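Pamano Street Meter, second version

Parking pay station for town centers, campuses and small lots

The Pamano is a pay station for places where people pull up, pay and want to get on with their day. The first version did that well enough. The new one does it so much better that we've been showing it to everyone who comes through the door!

The big change is the screen. It's brighter, it sits lower on the post, and it tells you in large letters when your time runs out. Drivers used to ask us for that more than anything else. You type in your plate, pick your time and pay by card, coin or phone, and the receipt is optional (most people skip it).

Then there's the grace period, which is my favorite part. A town can set one for each block, and the meter shows it to the driver before payment. The officer's handheld shows the same minutes, so both people standing at the curb are looking at the same clock. Deividas Kalniņš, who wrote that piece of the software, tested it for a whole August on the streets by our office in Nancombe and came back with a sunburn and a long list of fixes. They're all in. 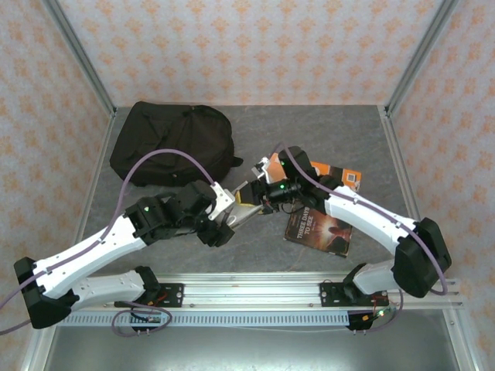 Two arms over the work surface, floral wallpaper behind.

What's in the box
Pay station with post and base plate
Card reader and coin slot, already fitted
Solar panel and backup battery
Two sets of keys
Printed setup guide in English and Spanish

Size and power
Height: 75 inches with the panel
Receipts per roll: 1,000
Spaces covered by one station: up to 400
Network: cellular, with wired as an extra

The cabinet is made for us by Chatzigeorgiou, and it's a lovely solid thing. The door closes with a proper thunk. Ottar Torvik spent most of last winter on the seal around the coin slot, and if you had the old model in a snowy place you'll know why we're so pleased about it. 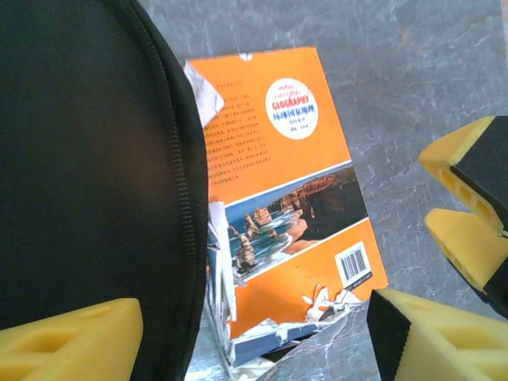 Swapping a battery takes one person and one key. You open the lower door, slide out the tray and click the new one in. The station keeps its settings while you do it, and paid sessions stay paid, so a driver in the middle of a two-hour stay won't lose a minute.

It works with the Trondon permit system too. Residents' plates come across overnight, or right away if you press Update in the office program. Older handhelds need a free update first. Write to Iason Karagiannis at the support desk and he'll send you the file.

Part number 458. Post colors are dark green, gray and black.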